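Fusmont Parcel Lockers: frequently asked questions

How long is a parcel held?
Parcels are held for 95 hours from the time of the collection message. Uncollected items go back to the sender on the next working day.

What is the maximum weight?
22 kg per compartment. Heavier items must be collected from the Terov depot counter.

My code is not accepted. What should I do?
Check that all the digits have been entered, then press the green key. After three failed attempts the keypad locks for ten minutes.

Can another person collect for me?
Yes. Forward the code to them. No identification is checked at the locker.

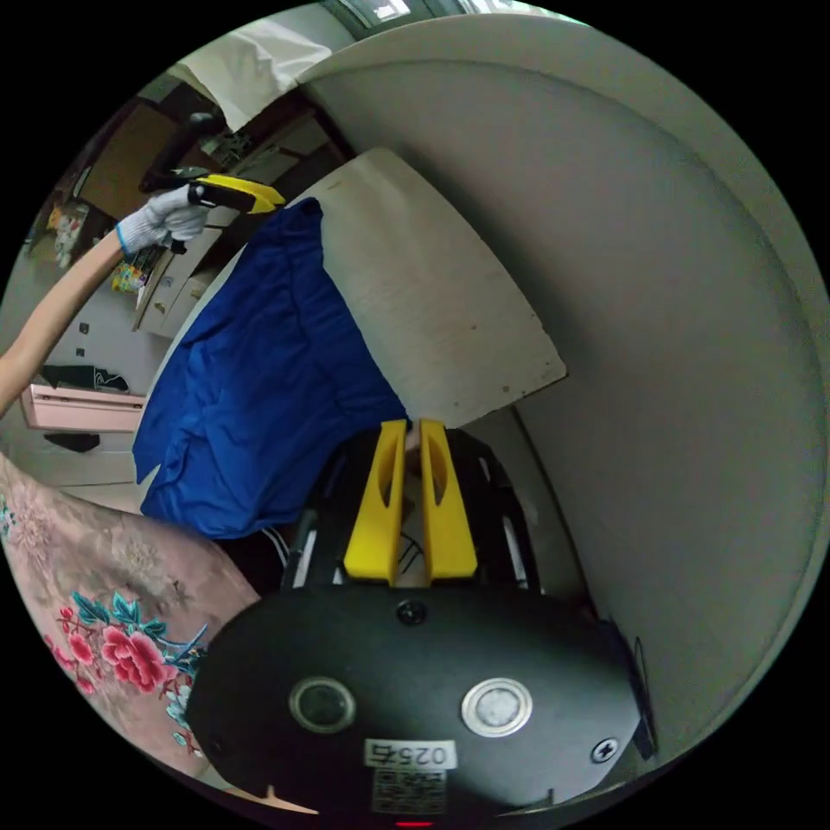

Can I return an item through a locker?
Yes, if the label begins with 2696. Labels beginning with 2275 are for counter returns only.

When are lockers emptied?
Daily at 5 pm, except Tuesday, when it is noon.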